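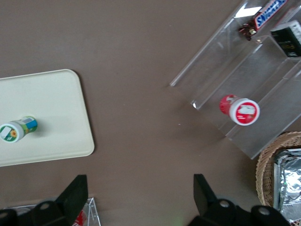

Korer opens its hand-teaching kit to small shops and schools

May 17, 2023 - Hi, I'm Noreen Mac Suibhne, and I run the teaching side of things at Korer. Usually somebody else writes these announcements and I get quoted in the third paragraph sounding very stiff, so this time I asked if I could do it myself. They said yes!

The news first. Starting in June, Korer will sell Wasia, our kit for showing a robot arm a task by hand or by remote control, to anyone who wants one. Until now it has only been out with a small group of early users, and we've been pretty picky about who got in. We're done being picky. The first batch is 100 kits and you can put your name down today.

If you haven't met Wasia before, it works two ways. You can take hold of the arm and walk it through the job, the way you'd guide a kid's hand on a pencil. Or you can sit a few feet away with the handheld controller, squeeze the grip, and the fingers on the robot close when yours do. Either way the kit records what the arm did along with what the wrist camera saw, and you use those recordings to train the arm on the task. We call one complete run through a task a "showing" (I lost the argument for "lesson").

I like the wrist camera best and I'll go on about it to anyone who stands still. It looks straight down past the two gripper fingers, so what you get is the robot's own idea of the table. In the view we've put with this release, there's a Snickers bar up on a clear acrylic stand with steps, a red container lying on the lower step, and a smaller container on its side on a cream tray, with a basket of crumpled foil over to the right. Clear plastic and shiny foil are a real pain for a camera, and little cylinders like to roll. I want people practicing on tables like that, with ordinary stuff from the store and a drawer at home.

Our early users taught me a lot. Kuipers, a gift-box packing business, was the first to take a kit, and their packers did all the teaching from the start. None of them had ever touched a robot. Over the trial they recorded 668 showings, mostly picking small packaged goods off a display and setting them down in a tray. I sat in on plenty of those, and I can tell you that no two packers do it alike. One comes in low from the side, another drops straight down and pinches the middle. We used to ask people to copy one "correct" way and we've stopped doing that. The guide now tells you to pick things up however you'd normally pick them up, and to leave in the run where you fumbled and tried again.

We also changed the controller because of them. The old trigger was too stiff, and after about two hours people's hands got tired and the showings got sloppy. The new trigger is much lighter. There's also a pause button now - a big one, on the top - so you can stop in the middle of a run, move your chair, scratch your nose, and carry on without throwing the whole thing out.

What's in the box: the handheld controller, the wrist camera and its mount, the recording software, the printed guide (I wrote it, please be kind), and a spare set of finger pads. The arm is not included. Wasia fits the Korer bench arm, and if you already own one you can add the kit yourself with the small wrench we pack in the lid.

Training for new customers will be handled with our partner Osano, who have a nice bright workshop and much better coffee than we do. Each session takes two people from your team. Please send the folks who do the job every day, even if they're nervous about it. Bring a bag of your own items as well, whatever you want the arm to handle. You'll spend the morning moving the arm by hand and the afternoon on the remote, and you'll take your recordings home on a drive.

Schools can ask for the classroom version, which has the same hardware and a slower top speed, plus a set of table exercises that fit into one class period. I tried the exercises out on a room full of teenagers, who were faster than me by lunchtime, and I've been doing this job for years.

Kits will go out in the order we get your names. If you write for a newspaper or a website and want to come try it, please do. You'll be handed the controller when you walk in, so maybe don't wear your bulkiest sleeves. I'm happy to talk by phone too, though I'll probably end up waving my arms at you.

Media contact: Noreen Mac Suibhne, Korer Press Desk | © Korer. All rights reserved. | Back to top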